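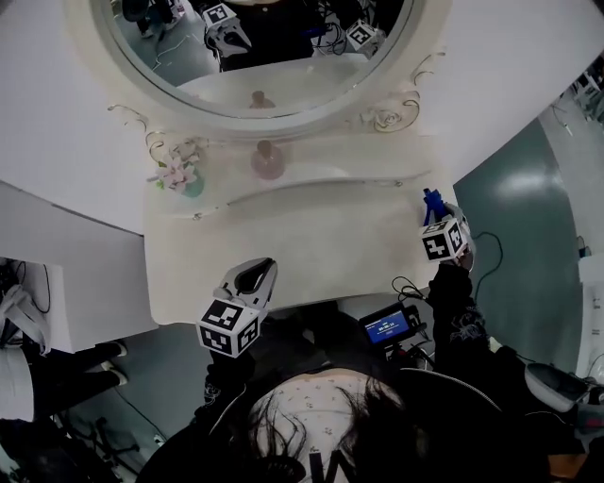 Merle Ashby would like the cemetery gate at Avville left unlocked through the winter, and told the parish meeting so on September 18, 2022. Families drive a long way to see the war graves, Ashby said, and too many of them find the gate chained at four in the afternoon.

The parish agreed to keep the gate open until dusk. The churchyard has never been locked and stays as it is.

There are 2 war graves in the older part of the cemetery, both against the north wall. The remaining plots are mostly local families – the Vandenberghe stones are the largest group – and the register lists 1,329 burials in all. Anežka Ševčík copied the register by hand and finished in June. Her index can be read in the church porch, and a second copy is held at the library.

The cemetery lies 800 yards past the church on the left side of the road. The path is gravel and gets soft after rain. Parking is on the grass strip across from the gate – please leave room for the farm entrance. Requests for a search of the index should be sent in writing, with the full name and year of death if known.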